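3.2 Collecting the Folding Demonstrations 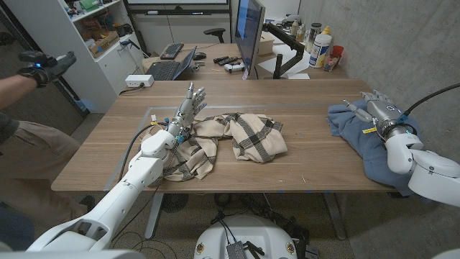

Gernholm Student Robotics Group, Department of Mechanical Engineering

Figure 3. Teleoperation at the cloth table. The operator (left) holds a tracking controller; one hand is raised beside the plaid cloth, the other rests on the blue one.

The project brief asked for a two-armed robot that could fold laundry. By the second week of term we had quietly crossed out "laundry" and written "cloth", and by July "cloth" meant squares without sleeves, buttons or opinions. All demonstrations reported in this section were recorded by students of the group, none of whom would claim to fold well at home.

Each demonstration begins with the cloths crumpled on the table. We first tried to define "crumpled" properly, with a dropping height and a scoring sheet, and gave this up after one afternoon. The rule finally adopted was that whoever was not operating should mess up the cloths and then step back. A pale tape outline on the tabletop marks the work area (Figure 3). A cloth may start partly outside it, but a fold completed outside it is not counted, however beautiful.

Operators worked in shifts of 20 minutes. Longer shifts were tried and produced more data of a kind we later had to delete. We recorded 600 demonstrations and kept 400. Most of the rejected ones fell into two groups: those in which the fingers closed on a convincing pinch of air, and those in which the operator forgot to start the recording until the good part was over. The second group includes what everyone present agrees was the best fold of the project.

Labelling was done by Lucyna Tomaszewski, who watched every kept demonstration and marked the moments of grasp, lift, fold and release. We had planned to share the job among 4 people, but their first labels disagreed so firmly about when a lift becomes a fold that one strict reader seemed kinder to the model. Her notes are kept with the data and are in places quite frank.

The plaid cloth was meant to be the hard case. We expected the grid pattern to confuse the vision model, and chose the blue cloth as a plain comparison. The results in Section 4 do not support this, and we have left our original prediction in the text as a matter of record.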